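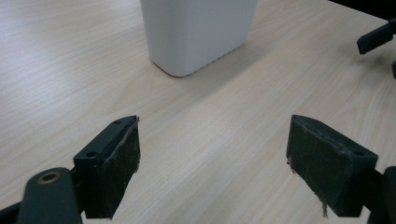

Toothbrush storage fails at the base. Almost all of the grime in a bathroom caddy collects in the bottom 10 mm, where water runs down the handles, picks up paste residue and then sits. I have been through four of these containers in the flat at Tircombe, and the current one is a plain white plastic box with rounded vertical corners, smooth and opaque, and its bottom edge sits flush on the table. A flush base is stable and easy to wipe round. It also seals against any wet surface it is put on, so water gets trapped underneath and leaves a ring. On a dry wooden tabletop this does not matter. On the ledge behind a basin it matters a good deal.

The previous one was a Garnano, in glazed ceramic, with three short feet. The feet were a sound idea and let air under the base, but the glaze stopped short of the inside bottom corner and the bare part stained within a month. Before that came a steel Lappalainen with holes drilled through the bottom, which drained perfectly, straight onto the ledge. I then spent most of a winter wiping the ledge. The first was a pint glass and I have nothing to report about it.

My requirements are now quite short. The container should be light enough to lift with one wet hand and heavy enough to stay up with a full tube in it. The inside corners should have a radius that a fingertip can reach, so that a cloth will go all the way round. There should be no separate insert. Inserts divide the space into compartments sized for a brush that somebody measured years ago, and modern handles are mostly too fat for them.

Weight is where the cheap ones struggle. An empty plastic caddy has very little mass, and a full tube of toothpaste stood in it is most of the load. If the tube leans, the centre of gravity moves towards one wall. I tested this by tilting the caddy on a chopping board with a protractor taped to the side, with one full tube and one brush inside. With the tube upright it went over at 28 degrees. With the tube leaning into a corner and the board turned so that the corner was on the low side, it went at 20. Neither figure is likely to be reached on a level ledge, but an elbow does not apply a gentle tilt and I regard the difference as worth having.

The simplest improvement is to put the tube in first, cap end down, and push it against the flat of the longer wall. The brush then goes in beside it and leans where it likes. Cap down also keeps the paste at the outlet, and a half-used tube stands better that way because the heavy part is at the bottom.

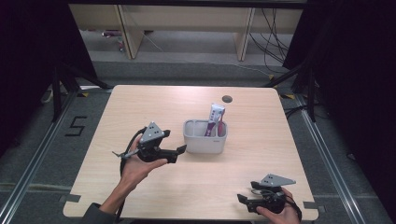 Rendus left a comment under my earlier post on this, saying that cap down is fine until the cap leaks, and that a flip-top left a few millimetres open will empty itself into the caddy overnight. Rendus keeps the tube flat in a drawer and stands only the brushes.

I accept the first point. A screw cap with a proper collar has not leaked on me yet, but I have had a flip-top do it, and cleaning set paste out of a square corner takes longer than it should. If your tube has a flip-top, press until it clicks, or stand it the other way up and put up with shaking it.

The drawer I am less sure about. A tube stored flat spreads its contents along the whole length, and you have to work it forward from the crimp each morning.
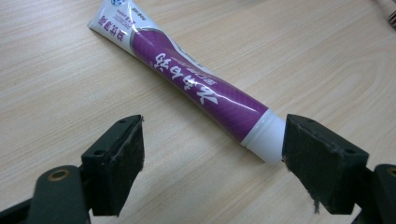
It also rolls. A full tube is nearly round at the cap end and flat at the crimp, so on a smooth surface it will not go far, but it does swing about the flat end and finish up pointing somewhere else. In a shallow drawer that means it lies across whatever else is in there. A strip of non-slip matting cures it, at the cost of one more thing to wash.

Cleaning is the remaining question. I empty the caddy weekly, rinse it with hot water from the tap, wipe round the inside with a cloth over one finger and leave it upside down on a rack while I shave. Once a month it gets a soak in diluted white vinegar for 20 minutes, mainly for limescale, as the water at Tircombe is very hard. Plastic does not mind this. I would not do it to anything with a metallic finish.

For the wet ledge I have stuck four clear furniture bumpers under the base, one near each corner, set in slightly so they do not catch the cloth. They lift it by 2 mm. The ring has not come back so far, although one of the bumpers has started to creep outwards and will probably need a better adhesive than the one it came with.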